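Speaker notes - "Can the machine do the chores yet?"
Skatusdale open evening, Mar 10, 2020
Talk length: 24 minutes, then questions

Before I start

Check that the microphone is on. Speak slowly. In the last talk I was too fast in the first part and then I had much time left at the end. Water on the left side of the desk. The slides have few words, so the notes have many.

Opening

Good evening, and thank you for coming. I work at Busotik, in the group that looks at handling tasks. By handling I mean picking things up, moving them and putting them down in a place where somebody wants them.

I want to begin with a question for the room. Please raise your hand if you have a machine at home that washes clothes. (Wait. It will be everybody.) Now keep the hand up if you have a machine that takes the clothes out, folds them and puts them in the closet. (Wait. Let them laugh, do not explain.)

My talk is about the space between these two questions. The washing was solved before I was born. The folding is still open, and I would like to tell you how open it is.

Part one - What counts as a chore

When people ask me if robots can do housework, they usually think about one big thing called housework. For us it is a long list of small things. At Busotik we keep such a list. In July we closed the first version of it, and it had 200 tasks. Some are from the home, for example to hang a towel or to put a cup on a shelf. Some are from a shop or a small workshop, for example to turn a box so that the label looks forward, or to sort screws into trays.

We gave every task one of three marks. Green means a machine can do it in a place it has not seen before. Yellow means a machine can do it in a place we prepared. Red means we cannot do it so that we would show it to a visitor.

(Slide: the list in colors, very small text. Say that they do not need to read it.)

You see there is much yellow. I ask you to remember the yellow, because most films of robots on the internet are yellow. The film is true, the robot did the task. But the table was at the correct height, the cup was always the same cup, and the light did not change.

(If somebody asks now about vacuum robots: yes, green, with a few chairs as the exception. Take the longer answer after the talk.)

Part two - Where the difficulty is

I used to believe the difficulty was in the hand. When I came to this field I wanted to build a better hand, with more fingers. Five fingers, skin, everything. I spent two years with this and I learned a lot about small motors.

Then a colleague gave me a pair of kitchen tongs and said, please make breakfast with this. I could do it. Not pretty, but I made eggs, I opened the bread bag, I put the plate in the sink. So with two stiff fingers a person can do a big part of the list. The tongs did not have the skill, I had it.

This changed my work. Now we use simple grippers with two fingers, and we ask how to get the skill of the person into the machine. One way is to let people do the chores with the same kind of gripper in their hands, and record what the gripper sees and how it moves. The person is not controlling a robot. The person is doing the work, a little slower than usual, and later a robot with similar fingers tries to learn from it.

(Next slide. Leave it for a moment before speaking.)
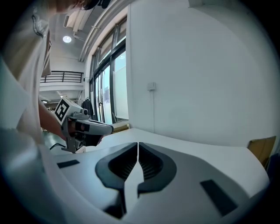

Slide 7. Hand-held grippers over a white table, seen from one of the grippers.

I like this view because it is what the learning program gets to look at. It does not see the room the way we see it from our chairs. It sees two black fingers in the center, very near, and the world bends around them. Look at the fingers for a second. They have a rubber rim, and inside there are fine ribs. No thumb, no fingertips like ours. With these we want to fold a shirt.

The other gripper has a white cube on the top with a black and white square pattern. A pattern of this kind is useful to a camera, as it can calculate from it where a thing is and how it is turned. Two hands must know about each other. You and I know where our left hand is with closed eyes. For a machine this must come from somewhere.

Also notice the room. There is a big window with bright daylight, a plain wall, a railing farther back. For a person this is only background. For a learning program it can be a problem. If we record only in one room, the program may learn that the white wall belongs to the task. Then we go to your kitchen with yellow tiles and it does not know what to do. So it is better to change rooms often, even if it costs time and the people complain about carrying the boxes.

(Do not stay too long on this slide. Last time there were many questions about the hardware and I lost the line.)

Part three - A small test at Unton

Unton is a repair shop for bicycles and garden tools. They let us try one chore there during one week. The chore was to take small parts from a mixed tray and place them in the correct bin. A person with experience does this without thinking and talks on the phone at the same time.

Over the week the machine made 2,645 attempts. I do not give you a percentage tonight, and I will say why. If I tell you a high number, you will think it is finished. But the failures were not spread evenly. Round parts went well. Washers lying flat on the tray went badly, as two stiff fingers cannot get under them. A person pushes the washer to the edge with a fingernail and takes it there. We had not shown this trick in our recordings, so the machine did not have it.

The owner of the shop watched us and said a sentence that I wrote down: "It is like a new helper who never asks." I think it is a fair description. A new helper who does not know where a part goes will ask you. Our machine put it in a bin with full confidence.

On the last day we recorded the washer trick by hand, many times, with different washers. After the new training it could do it with the larger ones. The small ones are still red on my list.

Part four - Home is harder than the shop

In the shop, the tray is always a tray. At home, things are soft, they hide each other, and the rules are in the head of the family. Which cup is for the guests? Is the sweater on the chair dirty, or will somebody wear it again tomorrow? I cannot answer this in another person's house, and I have good eyes and two hands.

Our project for the home is called Paucar. It has only four chores in it: clear a table, load a dish rack, fold towels, put shoes in pairs. People tell me this is a very modest project. I agree. But we want these four to become green, not yellow, and in homes that we did not prepare.

Today the shoes are nearly there. Towels are good if the towel is dry and not very large. The dish rack works with plates and bowls, and with glasses we still keep a person near. Clearing the table is the worst, which surprised me. A table after dinner has everything on it, wet and dry, soft and hard, trash and telephone. The machine must not put the telephone in the trash.

Part five - So, yet or not yet?

My answer for the shop is: for some chores, yes, if somebody is willing to arrange the work a little for the machine and to look at it now and then. For the home my answer is not yet. I was asked by the organizers to say a year. I prefer to tell you what you can look for yourself.

When you see the next film of a robot that does housework, please look for these points. Is the film cut, or is it in one piece? Is the speed changed? Does anybody touch the table between two tries? Do they show what happens after the robot drops something? The last one is for me the most important. Dropping is normal, I also drop things. Picking it up again from under the table is a very big part of doing chores.

(If there is time: the story of the sock behind the radiator. If not, go directly to the thanks.)

Thanks to the people at Unton for the tray and the coffee, and to everybody who folded towels for Paucar with a gripper in each hand. It is tiring work for the wrists.

Questions

Probable: What does it cost? - Say that I do not sell it, and that the price of the arm is only a part. The time for recording is the larger part in our case.

Probable: Will it take jobs? - Be serious here. Say what we saw at Unton: sorting was work that was left for the evening. Say also that one shop is one shop and I cannot speak for a warehouse.

Possible: Do you have one at home? - No. I have the tongs.

After the questions, remind them that the tongs and the trays are on the side table and they may try the washers with them. Collect the washers before the room closes.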